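Werkstattbuch Färberei Perngate
Januar, angefangen 8 Uhr, Nachträge vom Abend unten

Krapp, zweiter Anlauf. Der Hercombe-Krapp ist da, gemahlen, deutlich feiner als der letzte, und er riecht schon aus der Tüte nach Rote Bete und Heu. Ich habe mich darauf gefreut wie lange nicht. Gestern Abend noch eingeweicht, kalt, mit Regenwasser aus der Tonne hinterm Schuppen (Eisdeckel musste erst eingeschlagen werden). Heute früh war das Wasser schon gelbbraun. Das ist der Teil, den ich loswerden will, also abgegossen, nochmal aufgefüllt, wieder abgegossen. Das abgegossene Gelb steht im Eimer neben der Tür, bitte nicht wegkippen, ich will eine Wollprobe reinhängen.

Ware: Baumwollsatin von Yeom, der feste, plus ein paar Reste Leinen aus der Kiste unter dem Zuschneidetisch. Insgesamt 120 g trocken gewogen. Der Satin war angeblich färbefertig. Glaube ich nicht mehr ungeprüft, nach dem Reinfall mit den Flecken im Herbst. Tropfentest gemacht: Auf dem Leinen zieht der Tropfen sofort weg, auf dem Satin bleibt er erst als Perle stehen. Also doch Schlichte drin. Mit Soda und einem Spritzer Spülmittel ausgekocht, das Kochwasser sah danach aus wie dünner Tee. Zweimal gespült, Tropfentest wiederholt, jetzt zieht er ein. Gut!

Gebeizt wurde schon vorgestern, und zwar die Leinenreste mit Tannin und danach Alaun, so wie immer. Den Satin habe ich nach dem Auskochen im Schnellverfahren nachgezogen, Galläpfel am Vormittag, Alaun direkt hinterher. Das ist eigentlich zu kurz, ich schreibe es hier ausdrücklich hin, damit später niemand den Unterschied dem Stoff anlastet. Die beiden Gruppen sind am Rand verschieden markiert: Leinen mit einer Kerbe, Satin mit weißem Faden.

Flotte: Krappbrei in den großen Emailletopf, dazu einen Löffel Schlämmkreide, unser Regenwasser ist viel zu weich für ein anständiges Rot. Platte auf Stufe 3 und dann Geduld. Bei der letzten Partie bin ich Kaffee holen gegangen und habe eine Viertelstunde zu lange geredet, da ist die Flotte zu heiß geworden und alles wurde ziegelbraun. Diesmal danebengesessen, mit Thermometer, gerührt, Radio gehört, wieder gerührt. Handwarm passiert fast nichts. Dann kommt ein Punkt, an dem der Stoff innerhalb weniger Minuten umspringt, von Lachs nach einem richtigen warmen Rot, und das ist jedes Mal wieder so schön, dass ich am liebsten jemanden aus dem Hof reingerufen hätte!

Platte danach aus, Deckel drauf, Stoff in der Flotte gelassen.

Während das zog, habe ich angefangen, die Modifikationen vorzubereiten. Für die Plulari-Decken brauchen wir ja kein Signalrot, gewünscht ist etwas Blasses, in dem Rosa und Lavendel nebeneinander liegen, so wie man es von alter Kinderbettwäsche kennt. Rosa aus Krapp ist einfach, dafür nimmt man die Flotte, die nach dem ersten Zug noch übrig ist. Lavendel ist das Problem. Mit Eisen kippt Krapp ins Violettbraune, und von da ist es nicht weit bis Matsch. Meine Idee war, erst ganz hell auszufärben und dann mit einer so schwachen Eisenlösung zu arbeiten, dass man sie kaum noch schmeckt (nein, ich habe nicht probiert).

Insgesamt 7 Streifen geschnitten, alle aus dem Satin, alle aus demselben Stück, und vor dem Eisenbad einzeln mit Bleistift auf Baumwollband beschriftet. Für das Bad habe ich etwa 400 ml Wasser genommen und die Eisensulfatlösung tropfenweise dazugegeben, nach jedem Streifen ein bisschen mehr. Der erste kam fast unverändert raus. Der zweite hat einen Hauch Grau. Beim dritten stand ich da und habe laut »ja!« gesagt: ein kühles, rauchiges Rosa, im Schatten schon Lavendel, am Fenster wieder wärmer. Danach wird es schnell dunkel, und der letzte Streifen sieht aus wie ein nasser Dachziegel.

Was mir noch aufgefallen ist: Auf glatt liegendem Stoff wirkt der dritte Streifen ziemlich brav. Erst wenn man ihn knüllt, kommt der zweite Ton heraus. Wir müssen die Muster also auch verknittert anschauen, so wie sie später auf einem Bett liegen, und am besten bei Lampe und bei Tageslicht.

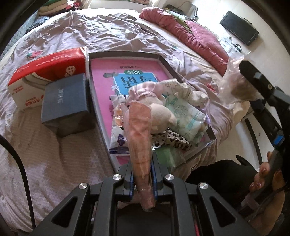 Dong-geon Choo meinte beim Durchsehen der Streifen, das Lavendel komme ihm zu sehr vom Eisen und zu wenig vom Krapp, und in ein paar Jahren werde man an genau diesen Stellen den Stoff brüchig finden. Er würde lieber mit etwas Cochenille unterfärben und das Eisen ganz weglassen. Die Waschprobe solle ich außerdem mit dem Pulver machen, das die Leute zu Hause haben, unsere milde Seife sage da überhaupt nichts aus.

Mit dem Waschpulver hat er recht, das ärgert mich ein bisschen. Beim Eisen bin ich nicht überzeugt, so wenig wie in dem Bad ist, aber widerlegen kann ich es heute auch nicht. Also wird beides probiert. Cochenille ist noch im Schraubglas oben im Regal, hinter dem Blauholz. Für einen Versuch reicht es, für die Decken müsste man bestellen.

Nachmittag, Waschprobe. Jeden Streifen geteilt, die eine Hälfte bleibt ungewaschen im Heft, die andere kam in ein Marmeladenglas mit warmem Wasser und gewöhnlichem Vollwaschpulver, dazu ein weißes Läppchen als Zeuge. Geschüttelt, stehen gelassen, geschüttelt. Ergebnis: Das Läppchen beim ersten Streifen ist weiß geblieben, die Farbe selbst aber deutlich kühler geworden. Krapp reagiert eben auf das Alkalische. Das warme Rosa rutscht durch die Wäsche von allein in Richtung Lavendel! Damit hatte ich so nicht gerechnet, obwohl es in jedem Färbebuch steht. Ein Tropfen Essig auf einer Ecke holt die Wärme wieder zurück.

Heißt für Plulari vielleicht: Wir färben den ganzen Stoff in einem Ton und arbeiten mit Soda statt mit Eisen. Offen ist, wie haltbar das ist. Wer immer mit Essig nachspült, hat am Ende eine rosa Decke, wer das nicht tut, eine kühlere. Kann man mögen. Ich mag es sehr, aber ich bin auch nicht die, die reklamiert.

Muster: Die kleinen Früchte am Saum würde ich reservieren und am Schluss direkt drucken, mit verdickter Alaunbeize, danach nochmal kurz durch eine kräftige Krappflotte. Das Rot ist kein Thema. Beim Grün für die Blätter bin ich ratlos. Reseda über Indigo gibt auf einer so kleinen Fläche ausgefranste Ränder, das haben wir schon an den Servietten gesehen. Vielleicht sticken? Im Mustermaß wären das kurze Stiche, schnell gemacht, auf die ganze Serie gerechnet ein Haufen Arbeit. Bitte mitdenken, ich nehme jeden Vorschlag.

Abend, 19 Uhr. Stoff aus der großen Flotte geholt, gespült, aufgehängt. Leinen: tiefes, gleichmäßiges Rot, mit einem Stich Orange, wunderbar. Satin: heller und an einer Kante wolkig, dort lag er vermutlich im Topf gefaltet. Wie weit die verkürzte Beize dazu beiträgt, weiß ich nicht. Ich beize ein Stück Satin bis zum nächsten Mal ordentlich durch und hänge es in dieselbe Konzentration, dann haben wir den Vergleich.

Der Bodensatz im Topf ist noch kräftig rot. Habe ihn durch das alte Laken gegossen und in den Kühlraum gestellt, beschriftet. Für einen zweiten, blasseren Zug reicht das locker, und die Flotte danach könnte genau der Lachston werden, den wir für die Einfassungen suchen.

Noch zu tun:
Wollprobe aus dem gelben Eimer holen und spülen.
Cochenille abwiegen, kleiner Ansatz, ohne Eisen.
Lichtprobe am Südfenster, zur Hälfte mit Karton abgedeckt, auch von Streifen drei.
Bei Yeom nachfragen, womit der Satin geschlichtet ist, und ob es ihn auch roh gibt.
Thermometer tauschen, die Skala blättert.
Hercombe: gleich nachbestellen, bevor die Charge weg ist. Die Tüte ist schon zur Hälfte leer und ich habe gerade erst angefangen.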